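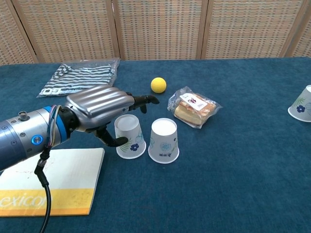 *Paper cups on the blue cloth.*

## Tea, and how we might go on having it

Dear all,

I had meant to write this a fortnight ago, but the days have a way of running into one another at the moment, and every time I sat down to it the kettle seemed to need my attention first. Which is fitting, as tea is what I want to write about.

Many of you have been in touch to say that the thing you miss most is the Thursday tea. I will admit I was a little surprised, having always supposed that people came for the talks and put up with the tea afterwards! Ryota Shibata wrote me a lovely long letter on the subject, two sides in very small handwriting, in which he says that he has been laying a tray for himself at half past three each Thursday and reading the old programmes while he drinks it. I have started doing the same, and I can recommend it, especially if you have a biscuit put by.

So from this week we are going to try having tea together over the telephone. You will be put in a group of four or five, and one of you will ring the others in and get the conversation going. If you would like to join in, please ring the office in the morning and leave your name and number on the machine, speaking slowly — slower than feels natural — as it does crackle. So far 48 of you have said yes, and there is plenty of room for more. You don't need a computer, and you don't need to have anything interesting to say. Last time my sister and I spoke we spent most of an hour on the best way to keep slugs off lettuces and I came away feeling much the better for it.

Now, the tea itself. We have always bought the loose Iglesias blend for the hall, and there are two large unopened tins of it in the cupboard which will not thank us for being left until the autumn. I am going to divide them into paper bags, and anyone in the telephone groups who would like one can have it dropped on the doorstep. It is a strong tea. Warm the pot properly, use one spoonful fewer than you think, and give it four minutes under a cosy. If you take it without milk, three minutes will do. I have had several letters over the years about whether the milk goes in first, and I am still not going to be drawn.

Some of you have asked about the urn fund. It stands at £3692, far more than we need for an urn, and I think there will be a happy argument to be had about the rest of it when we can all sit in one room. The old Firner urn still works, though it takes an age and drips from the tap, and I would be sorry to see it go altogether. Perhaps it could be kept for squash.

We are hoping for a proper tea outdoors in August, with sandwiches and Joan's lemon cake if she can be persuaded, but please don't write it on the calendar in ink. I will let you know as soon as there is anything to know.

In the meantime, do send me your recipes for anything that goes well with a cup of tea and doesn't call for much flour, as the shop on the corner had none again this morning. I should like to print two or three in the next issue. Large handwriting would be a kindness.

With love to you all, and do keep ringing one another.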